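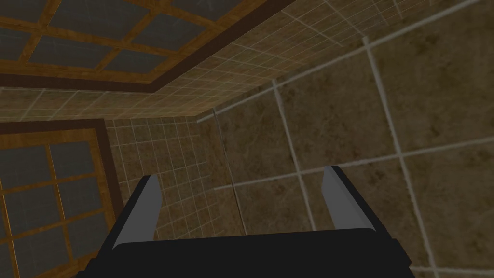 Fingers open, nothing held: the start position under rule one.

About Pundton

We write house rules for robot grippers. It is a small trade, and it rarely comes up at weddings. Our clients send us their handling tasks, we run them in simulation, and they get back a rulebook short enough to be read by the person who has to follow it.

Ilgın Karaca started the firm after being handed a safety manual of 537 pages, in which the word 'gently' appeared often and was never defined. Her first rulebook, for Prerelico, ran to 90 lines. They asked for a longer one. We declined - politely, in March, and in writing.

Every rule is tried in our simulated rooms before anyone is asked to obey it. A rule needs 100 clean runs to get in and one bad run to be sent back. Eggs feature heavily. They have firm views on grip force, even the rendered kind.
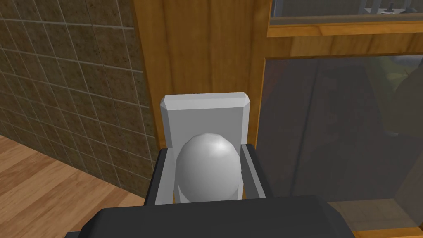

What we ask of clients

Name one person who may change a rule. Date every change. Kos, our run log, keeps the failures as well - 3,000 so far, all open to clients who enjoy that sort of reading.

Page last revised 24 April 2025.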